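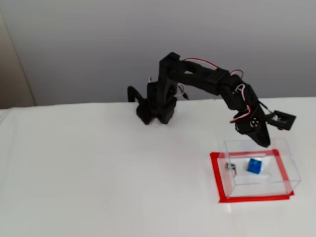
How Do You Shop for a Robot Arm?

Have you ever saved up for something big? Maybe a bike, or a game you really, really wanted? Then you already know a lot about my job! I help a learning center called Clomstead decide which machines to get for its robot club, and how to pay for them. People think I spend all day playing with robots. Mostly I make lists.

Our last list started with a simple question: what do we want the arm to do? My friend Marlene Bezerra runs the club, and she wanted one that could pick up small things, like a little cube in a clear plastic box. That sounds easy, right? You do it without thinking. But a robot arm has to reach over, bend down, open its gripper (that's its hand) and close it again in just the right spot.

Knowing the job helps you save money. If you only need to lift a small cube, you don't need an arm that could lift a refrigerator! Big, strong arms cost a lot, and they need a lot of room. A small one can sit on a table.

Next I had to pick between buying an arm that's all put together and making one from parts. Lots of small arms can be made with a 3D printer, which builds plastic pieces one thin layer at a time. We went with printed parts. They cost less, and if a piece snaps you can print it again. The bad news is that printing is slow, and somebody has to screw the whole thing together. Guess who got that job? (Me. It took 14 evenings and a lot of cocoa.)

Plastic can't move by itself, so you need motors too. The kind we use are called servos. A servo is a motor that can turn to a certain spot and hold still there, a bit like your elbow when you carry a tray. Every servo has wires, and the wires need enough slack to move when the arm bends. I always put extra servos on the list. Motors wear out, and if you have to wait for a new one to come in the mail, the club has nothing to do but eat snacks.

Then there are the things people forget. I forgot them too, the first time! You need a power supply, spare screws, a good screwdriver, a computer to tell the arm what to do, and a table that doesn't wobble. You need things for the arm to pick up. And you need tape. We use bright tape to mark a spot on the table, so we can put the box back in the same place every time. Tape is my favorite thing to buy - it's cheap and it solves so many problems.

Once everything is on the list, I write a price next to each thing and add it all up. Then I add a little extra for surprises. For every 10 dollars on the list, I save 2 more dollars just in case. Last time the surprise was a broken printer nozzle. Before that it was shipping, which I had left off completely. Oops.

Want to try it? Think of a job you'd like a robot arm to do at your house. Feed the cat? Sort your crayons? Write down every single thing it would need, even the boring stuff, and ask a grown-up to help you look up what it all costs. My first list had more than 20 things on it, and Marlene still found one I'd missed. It was the extension cord.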